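Saving your own seed: lettuce, poppies and beans

By Anouk Koster

I bought one packet of lettuce seed five years ago and I haven't bought another since! I still get a daft amount of pleasure from tipping a handful of my own seed into an envelope in late summer, and if you have a few pots or a bit of ground you can do it too. You need envelopes, a pencil, a kitchen sieve, a bowl and some patience.

What to start with

Lettuce, French beans and poppies are the three I'd hand to any beginner. Lettuces and French beans mostly pollinate themselves, so the plants you grow next year should look very much like the ones you have now. Poppies are less well behaved and different colours will mix if they grow close together, but I rather like opening a bed of surprises in June.

Leave courgettes and squashes for another year. They cross with each other at the drop of a hat, and you can wait all summer for something that tastes of wet cardboard. Leave anything marked F1 on the packet as well. It will give you seed, but the seedlings will be a mixed bag.

Choosing your plants

Mark the plants you want to save from early on, while you can still see how well they're doing. I tie a bit of red wool round the stem. With lettuce, pick the ones that are slowest to bolt. If you save from the first plant to shoot up, you're picking lettuces that run to seed early, and you'll be cross with yourself next May. I learned this with a lovely frilly one called Tai that my friend Yi-chun Tsang gave me, and it took two more summers to put right.

With beans, give over a whole plant or two and stop picking from them altogether. You'll be tempted. Put a label on and tell the rest of the family.

When to pick

Beans: leave the pods on until they're papery and rattle when you shake them. If the weather turns wet before then, pull up the whole plant and hang it upside down somewhere airy.

Poppies: wait for the little holes to open under the cap, then bend the head over a paper bag and cut the stalk. Do it gently - a ripe head is a pepper pot.

Lettuce: look for fluff, like tiny dandelion clocks. The flowers don't all ripen together, so I go out with a bag every couple of days and shake the heads into it. Late morning is best, once the dew has gone. 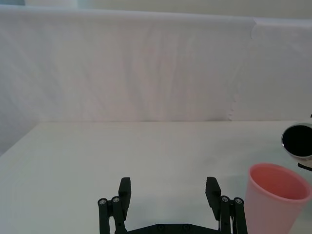
Cleaning is the part people skip, and it's the part I love most. Rub the dry lettuce heads between your palms over a bowl until the fluff comes away, then push the lot through the sieve and blow across it very softly. Blow a bit at a time! Tip what's left on to something pale and smooth. A white table top like the one in the photo is perfect for poppy seed and the darker lettuces, as every speck shows up and you can push the bits of stalk to one side with a piece of card. For white-seeded lettuces I swap to a dark baking tray. Then slide the clean seed to the edge with your card and catch it in a folded sheet of paper. Beans only need shelling, and children are brilliant at it. Throw out any that are wrinkled, spotted when they shouldn't be, or have a neat round hole in them.

Drying

Seed that feels dry often isn't. Spread it on a plate in one layer, out of the sun, and leave it for at least 7 days, giving it a stir whenever you walk past. Beans want longer. Try biting one - if your teeth leave a mark, it goes back on the plate. Don't be tempted to use the oven, however low it goes. I cooked a whole crop of Lucía Lorente's climbing beans that way and had to go and ask her for more.

Storing

Paper envelopes inside a lidded tin or jar, somewhere cool and dark. Write the name and the year on the envelope before you put the seed in, as pencil goes straight through paper when there's something lumpy underneath. I have 37 envelopes in mine at the moment, and I know that because I had to buy a bigger tin.

Lettuce keeps well for three years or so, beans for about the same, and poppies seem to go on longer if they've stayed properly dry.

A quick test in spring

Before you sow a whole row of older seed, lay ten on a damp piece of kitchen paper, fold it over, and pop it in a loosely closed bag on a shelf indoors. Have a look after a week. If seven or more have sprouted, sow as normal. If it's four or five, sow twice as thickly. Fewer than that and I'd ask a neighbour for fresh, and take some poppy seed round as a swap.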